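Futton: a four-player party game for one screen
Project report, second-year Game Design
Kerstin Berge, Khôi Thân and Zoi Alexiou
Supervisor: Gøran Dalen
May 31, 2025

3. Design and testing

Futton is played by two teams of two on a shared screen. Each team pushes carts through the streets of a town called Dernville and tries to bring them back to its own depot. A round lasts 200 seconds and a match is the best of 7 rounds. We chose short rounds after the December prototype, where players who fell behind early stopped trying.

Khôi wrote the movement and collision code. Zoi drew the map and made all the sounds. Kerstin handled the scoring, the menus and the play tests.

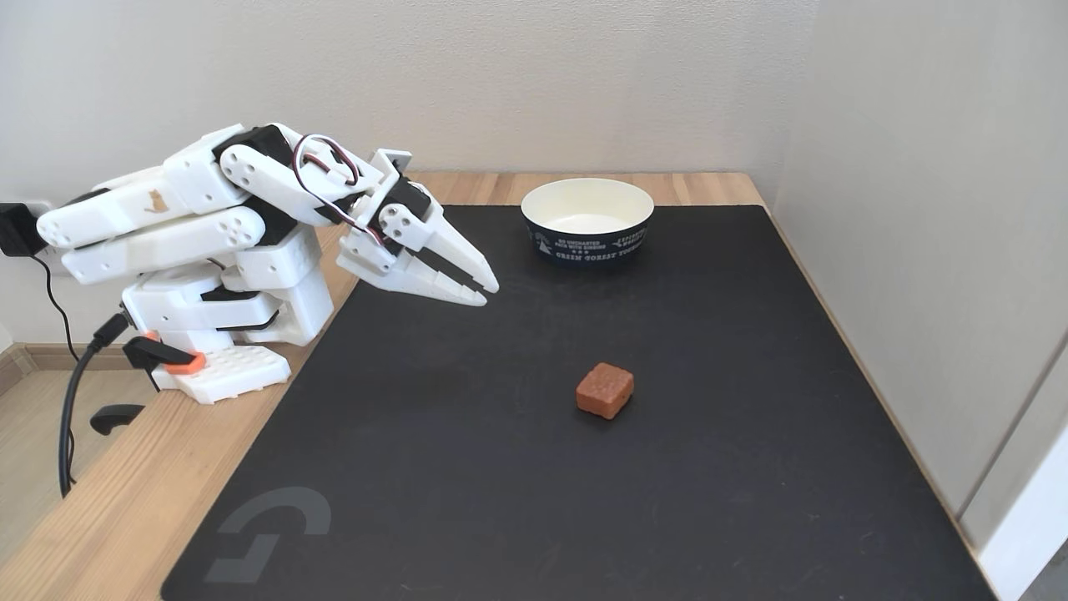

Figure 4. White 3D-printed arm with a two-fingered gripper, over a black desk mat.

The second map, Strand, was added in the spring. It has one long road and a ferry that both teams can use. Testers liked the ferry but found it hard to tell which team had called it, so we gave it a coloured flag.

We logged 593 rounds in total. In the first version the team starting on the left won far more often than the other. The depot on that side was closer to the main crossing, and moving it two tiles fixed most of the problem. Stealing carts was also too easy. A player who is bumped now keeps hold of the cart for half a second.

The log holds 3746 cart deliveries. Most were made in the last third of a round, when points count double. Frøydis Torvik from the year above read our figures and thought the double points made the opening dull. We tried a version without them, but the testers asked for them back.

Online play was in our first plan and was dropped. A third map, Pornitz, is drawn but has no working spawn points and is left out of the hand-in build.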